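Cladbridge, Flat 2: packing up

Kamonchanok Ruangrit and Gilmar Holanda had the apartment for a little over three years and gave it up in September. These are their notes on the move, put together for friends who kept asking how it went. Gilmar wrote most of it. The new place is on the Somboon side of the river, bigger by one room.

The room
The bed, the table and the sofa all share one room, so whatever gets packed has to be packed between them. We gave up on clearing the table first. It stayed the way it was until the last evening, ashtray included, and we worked from the floor.

Boxes
Rattana Meesuk brought 40 of them from the shop, flattened, and we used nearly all. They had been opened before and a few flaps were torn. Two strips of tape on the bottom held fine. We also went through 300 feet of tape, which seemed like a lot when we bought it.

What went in first
Books and winter clothes, then the kitchen. Packets and odds and ends from the shelves went in whatever box was open, bags and all. Kamonchanok wrote "mixed" on those and we are still finding things in them.

Bedding
The puppy sheet stayed on the mattress until the end. It was the last thing folded and the first thing put back on at the new place.

The van
Estíbaliz Lorente drove. Two trips, the second one mostly the sofa and its cushions. We paid 100 for the van and bought her dinner.

Next to the bed.

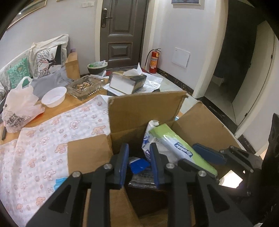
The table came over on the second trip too, with its legs off. One screw is missing, so if anybody has a spare that fits, bring it when you visit. The street door sticks and the bell does not work yet, so call from downstairs.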